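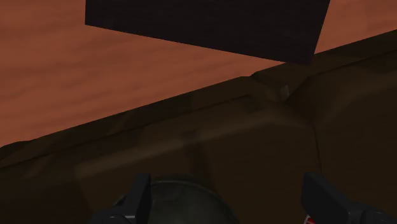 Wrist view in sim, fingers open in front of the brown block, dark slab up top.

2018-02-10, sim bench, Skuvemton

Spent the morning on the grasp batch for the Plirik learner. The request was for 200 more episodes by the end of the week, and I still don't see what 200 more of the same are supposed to buy us. The set already has 647. If the policy can't close on a big dark object after that many tries, I doubt volume is what it's short of.

The view at the start of this entry is a fair sample of what it has to learn from. Brown block over most of the lower part, the little bump on the ridge, black fingers. The only strong contrast is the orange tabletop, and that is up and away from where the fingers are going. I can find the seam under the bump if I go looking for it. Whether a small conv net finds it after downsampling is another matter. Teoh shrinks everything before training, and I've asked twice to see what comes out the other end.

The slab: there is a strip of table showing between it and the block, so no contact from this view. One view, though. Would like the contact log next to it before anybody writes "clear" in the label column. The January set had labels filled in by eye and we are still paying for that.

Ran 21 episodes by hand with the old controller settings. Notes as I went:

Approach is fine up to the last bit, then I slow down and start guessing at depth. The pale streak across the front face is not much help. I caught myself steering by it, and if I do that the learner will too — and then someone changes the lights and we get a week of confusion.

Threw out four. Two where I bumped the block on the way in, one where I reset too early, one where the log had a gap. Kept the slow ones. I know the argument for trimming them, but I'd sooner have slow and true than edited.

The Trenus script still marks an episode as a success if the fingers close and the gripper goes up. It doesn't check that anything went up with it. Raised this before, was told it "washes out over the set." Maybe. I'd like to see a number for that. Changed it on my copy to require object height as well, have not pushed it.

Texture randomizing is off again in the config, no idea since when. That means an unknown part of the 647 has the same orange wood under it. Need to go through the config history before adding anything new to the pile.

To do Monday:
compare success flags, old check against mine, on the 21
pull the downsampled frames and look at them at real size
move the main light and redo five approaches
config history, find where randomizing went off

Not starting the 200 until the second item is done.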